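Home | Files | Docs | Licence | Contact

# Callthorpe Flower Bench - data card

Collected by Bomis for the Jikden packing project. Version 8, updated in March.

## What it contains

The set holds 911 episodes of two-arm work with artificial flowers: picking up a stem, laying stems side by side, moving a flower from a basket to the table. Each episode has the views of the cameras at the grippers and one fixed view of the table. The longest episode is 380 seconds.

Fabric flowers are light, and the petals hide the place where the gripper should close. For this reason the wrist views matter more than we expected at the start. 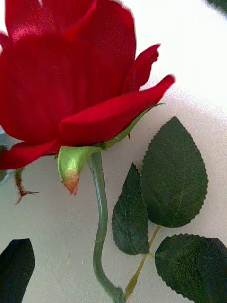
Pramanik wrote to us after reading version 7 that the bench will take away the quiet part of the job, the part where people can talk, and leave them only the corrections. We think this remark is fair and we keep it in the card.

## What changes for the staff

At Callthorpe the bouquets were laid out by hand, 20 stems to a tray. With the arms on trial, the same people now refill the baskets, check the stems and stop the arms when a leaf is caught. Wrists are less tired at the end of a shift. The work is also more interrupted - one person must look up often, and some of them do not like it. Nobody's hours were cut during the trial, but we can not promise what a buyer of such a system will do.
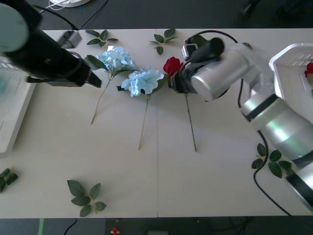
The staff asked for two things, and both are now in the procedure. A stop button is placed at each side of the table, and the speed of the arms is chosen by the person on duty - not by the office.

## Known limits

- Only artificial flowers. Fresh stems bend and break differently.
- Loose leaves are not labelled.
- Comments of the staff are in `notes/`, in their own words, with names removed.

Please do not use the episode times to set targets for human workers.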